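Our budget for the bed station went in this week and I am ridiculously pleased with it, so you're getting a thread. It's about buying hand-held grippers for collecting laundry and bed-making data, and what I'd put on the list if you were starting from nothing. 1/

Background for new people: we're the small home-tasks group at Brardale. We want arms that can sort out a bedroom by next May. Before any arms get bought, people do the chores with grippers in their hands and we learn from the recordings. It's such a good way to spend the first chunk of the money!

First thing I learned: buy in pairs. Cloth is a two-handed job nearly all the time. I priced one gripper per person in the first draft (silly) and the plan fell over as soon as I thought about folding a blanket.

Second thing: buy the furniture early. A real bed, full size, with a real headboard. We nearly saved the money and used a table. So glad we didn't. A mattress gives under the fingers and a table doesn't, and a sheet has wrinkles that get into everything.

The work at hand, bed and blue cloth:

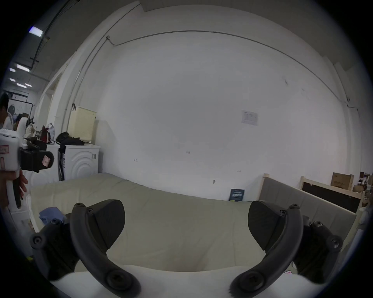
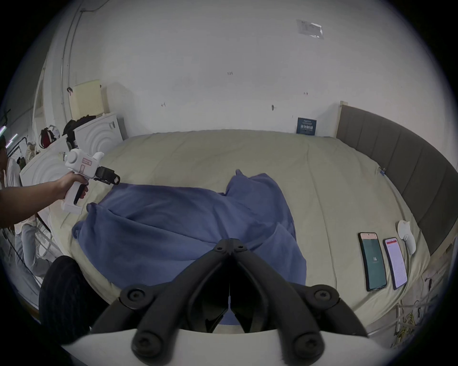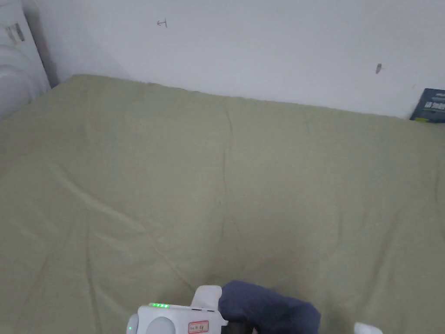
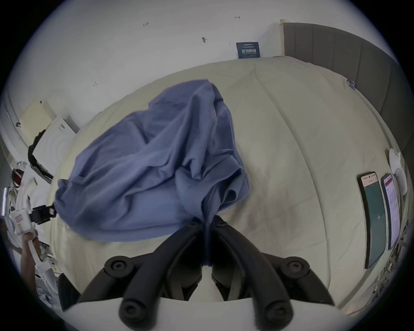 OK, numbers. I asked for 4 pairs. Three in use and one pair on the shelf, charged and ready. The spare pair got queried straight away, of course it did, and I'd still fight for it. If a finger joint goes stiff mid-morning you swap the whole unit and carry on, and fix the bad one after lunch.

The quote from Cova came with fingers, pads and the camera mounts priced separately. I love this. It means you can see what a spare pad costs before you need one (not much!) and what a spare mount costs (more than I'd like).

The Wurnlow quote was one price for a sealed kit. Lovely kit, very neat, cheaper on the first page. Then I added up what it would cost to send a whole unit back for every worn pad over a year and it wasn't cheaper any more. Always, always ask for the parts list.

Pads deserve their own line in the budget. Mine says 200. People laughed at that and I get it, it looks like a typing mistake. But pads are the bit that touches everything, they're a consumable like printer paper, and the unit price drops nicely once you order a decent batch.

Lines I forgot in draft one, so you don't have to:
- chargers, one per gripper, no sharing
- storage (we're up to 136 hours of recordings and the first drive is full)
- labels, so each gripper can be matched to its files
- a washing allowance for the sheets and cloths

That last one makes me happy every time I read it. There's a row in a robotics budget that says "laundry" and it got approved without a single comment.

Cloth is the cheapest thing on the whole sheet and the one I'd spend more on. Fleece, cotton knit, towels, something slippery, something with a hem that's gone a bit wavy. Charity shops are brilliant for this. Get duplicates of the ones you like, though. We had a perfect pillowcase and only the one of it.

Someone asked about the Mousavi arms. Yes, they're in the plan, phase two, and I've only asked for the two. I've put the decision point after the data is checked, so if the bed work isn't good enough we can spend that money on more hours with the grippers and push the arms back. Finance were much happier with a date to say no on.

Also asked: rent or buy? We worked it out at 3 months. Shorter than that, rent. Longer and you may as well own them, and then you can drill holes in things.

Lead times, quickly. Grippers came quoted at four weeks, the mattress at three, and the headboard was the slowest item on the entire order. Order your headboard first! I can't believe I'm typing that.

If you want the spreadsheet, reply and I'll send a copy with our prices taken out. The formulas are a bit of a mess in the storage tab (it multiplies by the number of cameras twice if you leave the top cell blank, so fill in the top cell).

Next thread will be the kitchen station, which needs a sink, and I've just had the plumbing quote back. Going to make a tea before I open it again.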